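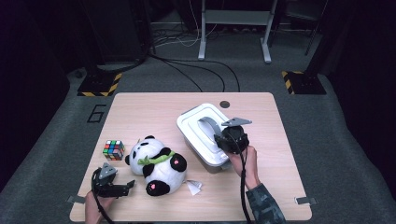 Review: The Domomgate Files, a podcast worth your commute

I started this one on a Monday morning and had gone through four episodes by dinner, which never happens to me with true crime. The Domomgate Files follows the collapse of a boarding school in the town of Jiltelcombe, where former students began coming forward decades after the headmaster had retired with honors. Host Stella Khaemba covered the case for her local paper, and you can hear how well she knows it.

What I love is the patience! Khaemba lets people talk. Episode 2 is almost entirely one interview with Theresia Bachmann, a former school nurse who wrote letters to the board for years and kept carbon copies of every one (she reads two of them aloud, and I had to pull over). The detective, Brock MacLeod, is good company too, dry and a little cranky, and very frank about what his department missed the first time.

The sound is clean and the music stays out of the way. There are 23 episodes, most of them close to half an hour, and I'd only skip the one on the school's finances. I did lose track of the lawyers around the middle, so a cast list on the show page would help.

Some of the testimony is hard to hear, but each episode opens with a clear warning. The final hearing gets two full episodes, and they're the best of the bunch. I've already started over from the beginning with my sister.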